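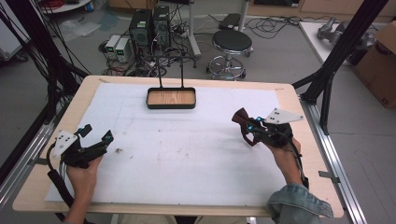 Robotics • 2 min read

Hilkka Saarela wants robots to learn chores without a robot in the room, and on Tuesday she let me have a go at teaching one. Her team at Wokero records people doing ordinary jobs with a gripper in each hand, then trains the arm on what those hands did. You'd think it would feel silly, but after a few minutes you stop noticing. The white triangular plates with black dots, one on each gripper, are what the software looks for, so it knows where both hands are at any moment. My trailing cables I noticed rather more!

I managed 6 decent runs before lunch. Martti Heiskanen, who is patient and has clearly done this a lot, recorded 139 of the 164 in the set (the rest are from visitors like me, wobbles and all). Hilkka likes the wobbles. When she trained on Martti's tidy runs alone, the arm got the job right 60 per cent of the time and froze if anything had shifted a bit. With the clumsy ones added it started correcting itself, and she's still working out how much mess is too much.

I asked whether my runs would stay in. "Four of them," she said, and went back to her screen. They test the two-handed version in November, and I've asked to come back for it.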